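Leave the bed open

For most of my adult life I made the bed within five minutes of getting out of it. I pulled everything up to the pillows, flattened it with my forearm and went to put the kettle on. I was taught to do it that way, and I taught my own children to do it that way, and I now think it was a mistake. A bed should be left open in the morning, with the covers pulled well back, and made later when somebody has a moment to do it properly.

The argument for making it straight away is mostly about the look of the thing. A made bed takes up a large part of a small room, so if the bed is tidy the room is most of the way to being tidy. I accept that. I also accept that some people feel better for having done one job before breakfast. But what they have done is shut a night's warmth and damp under two or three layers of bedding. Anyone who has put a hand under the covers at ten in the morning, in a bed made at seven, knows how it feels. It feels slept in.

My grandmother stripped her beds back to the bottom sheet every morning and opened the window, in all weathers. The blankets went over a chair. She made the beds after she had washed up the breakfast things and not before. We thought it was fussy. She had wool blankets, and a wool blanket on a chair dries out well enough in an hour. The bedding most of us have now is thicker and mostly man-made, and I would say it needs the hour more than hers did.

The other thing that has changed is how much of it there is. The plain sheet, blanket and eiderdown gave way to the duvet, which was sold to us as the end of bedmaking. One shake and you were done. Then the layers crept back. There is the duvet, and a throw on top of the duvet, and a quilt for when it turns cold, and the blanket with the cartoon characters on it that a child chose and won't be parted from. I have nothing against any of these. I have bought most of them. But a bed with four covers on it can't be made with one shake, and people who try end up with a lump in the middle and a corner trailing on the floor.

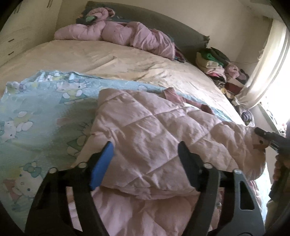 The answer is to take the covers off one at a time, and this is where leaving the bed open helps, for the job is half done already. Push the heavy things up to one end. Look at the bottom sheet. If it has ridden up at a corner, put it right now, when you can get at it, and smooth it across with both hands. A fitted sheet that is right at all the corners makes everything above it easier. Most bad beds I have seen were bad at the bottom, and no amount of pulling at the top layer was going to mend that.

Then put the covers back in order, thinnest first. I know people who put the heaviest one next to the sheet so that the nice one can be seen. The trouble is that a light blanket laid over a thick comforter slides off in the night, every night, and is found down the side of the bed in the morning. Put the light one underneath and the weight of the other holds it still. If the light one is the pretty one, turn back the top of the quilt and let it show. A turned-back edge looks neat and it costs nothing.

Quilted covers want a bit of patience. The stitching holds the filling in place, and it also holds creases, so a quilt that has been screwed up at the foot of the bed will look screwed up for some time afterwards. The instructions on ours, a Skaltell, say to shake it from the short side, and I have found no difference between that and shaking it from the long side. What does work is laying it flat and leaving it alone. By the evening it has mostly let go. I don't iron bedding and I am not going to start.

I will say something here about the shops. When we changed our bedroom round this September I went to Zudport to look at covers, and every display bed had so many things on it that I couldn't see how a person would get in. There were cushions in front of cushions. A bed like that has to be unmade before it can be used, and then the cushions have to live on the floor until morning. Two pillows each is enough. The woman on the till agreed with me, though she may have been being polite.

Children are the hard case. If you tell a child to make the bed before school, you get the top cover dragged up over everything else, including pyjamas, a book and a soft toy. The child has done as asked and the bed is worse than before. I would much sooner ask for less. Pull it all back, pick out what isn't bedding, go and clean your teeth. A seven-year-old can manage that without help, and the making can be done together after school or by whoever is at home. Ours complained less about it too, though they still forget.

There are fair objections. If you share a house and your room is also where people sit, you may not want an open bed in it all morning. If you are out of the door at half past six and not back until night, the bed will simply stay open all day, and you will come home to it looking as you left it. I don't think that does any harm. Fold the covers down to the bottom third in one go, so that it looks deliberate, and pull them up when you get in. It takes as long as making it would have done, and you get into a fresh bed. With a dog or a cat in the house I would shut the door.

I'm not claiming that anyone's health depends on this. I have read the claims and I don't know enough to judge them. My reasons are plainer. Bedding that has had some air is nicer to get into, it can go a little longer between washes, and the bed ends up better made because it was made from the bottom. On bright days I still open the window and draw the curtains right back, and the sun comes across the sheet until the middle of the morning. I make the bed after that, once I've had my second cup of tea.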